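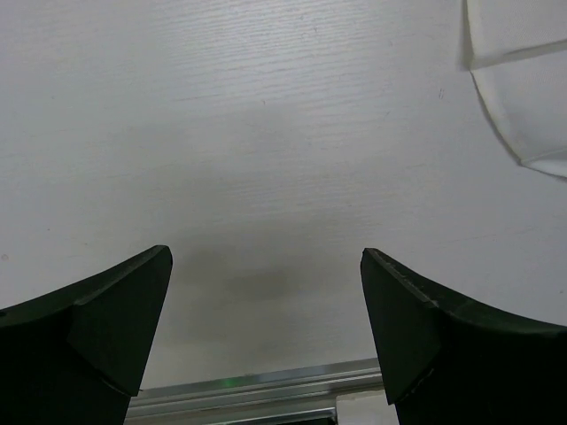
4.2 The table as a folding surface

Figure 3. Pale work surface with an embossed wood-grain texture and small surface marks; white woven fabric at upper right.

Most writing on household folding is about the cloth. We want to make a case for the table! In our home visits, people spoke about their tables with real warmth, and their talk kept coming back to texture. A fine grain like the one in Figure 3, with its thin, nearly level lines, gives the hand something to work against when a napkin or pillowcase is being smoothed out. Several of our folders told us they line up a hem with the grain without thinking about it, and once we had heard this we began to see it everywhere in our notes.

Colour matters too. The fabric in Figure 3 is very close in shade to the tabletop, and this pairing (white on off-white) was the one our folders found hardest. Edges are easy to lose. Tayla Cartwright's interviews, which ran to 300 pages of transcript, are full of lovely small remedies: tilting the head to catch the shine off the surface, feeling for the corner with a thumb, or folding nearer the window. The streaks of reflected light across the upper part of the surface in Figure 3 give a good idea of the kind of shine people meant.

Then there are the marks. The surface in Figure 3 has a short hooked nick, a tiny oval outlined in grey-brown, a faint brownish ring and a scatter of specks. We had first planned to leave such things out of our coding scheme, and we are very glad that Babatunde Okeke talked us round. In 12 of the Ruvden households, people used a mark of this sort as a place to start, setting a corner beside it and folding from there. One woman in Tudia called hers "my full stop".

Section 4.3 takes up the same question for darker tables, where the difficulty with white cloth goes away and lint becomes the main complaint.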